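Tea with the long steep is back on at Solís

Good news for anyone who has been moping past the shuttered front on Urard Street since May: the tea room at Solís is open again, and I was there on Wednesday before I'd even had breakfast. Doors open at 7 a.m. now, a full hour earlier than the old place managed, and by twenty past I had a pot in front of me and crumbs on my sleeve.

If you missed the saga, the short version is plumbing. A pipe let go under the back counter, the floor came up, and what was meant to be 2 weeks of repairs turned into most of a season. The owners kept a handwritten sign in the window the whole time, and they crossed out the reopening date so often that regulars started taking bets (I lost mine, and I'm still a bit sore over it).

The menu has grown to 19 teas, up from a dozen. The big seller is still the Zarkent black, a dark, smoky leaf that gets a proper five minutes in the pot and comes out the color of an old saddle. New this time is the Sarkosell, a green with a toasted smell that I went in ready to dislike and then ordered twice! They'll sell you either one loose by the bag, and the counter staff will write the steeping time on the label if you ask.

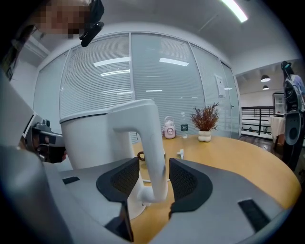 Five minutes is too long for the Zarkent, according to one regular at the next table, who takes it off at three and a half and says anything past that tastes like a campfire. The two people sharing the bench disagreed loudly, and the whole thing went on long enough for my second pot to arrive. I'm with the five-minute crowd myself, though I do put milk in, so feel free to ignore me.

Prices are up a little. A pot for one costs what a pot for two used to, more or less, but refills of hot water are still free and so is the lemon. The scones are the same recipe as before – big, lumpy, and gone by mid-morning. Get the cheese one if there's one left.

There was some worry that the reopening wouldn't happen at all. A petition went around in the summer asking the building's landlord to hold the lease, and it picked up 2,090 names, a pretty good number for a street where you can't park. I signed it at the laundromat. The lease held, the floor went back down, and the old green shelving is up again along the side wall with the jars on it.

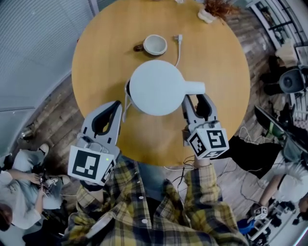
Evenings are coming too, if the first few weeks go well. The plan is to stay open until 8 p.m. once a week and run a tasting, four small pots and something to nibble, with seats booked ahead at the counter. The waiting list already has 231 names on it – mine is somewhere near the bottom, I dawdled – so don't hang around if you want in. There's no online booking, and the phone isn't hooked up yet.

Solís is open every day except Monday, 7 a.m. to 4 p.m. Use the side door while the front step gets its last coat of paint.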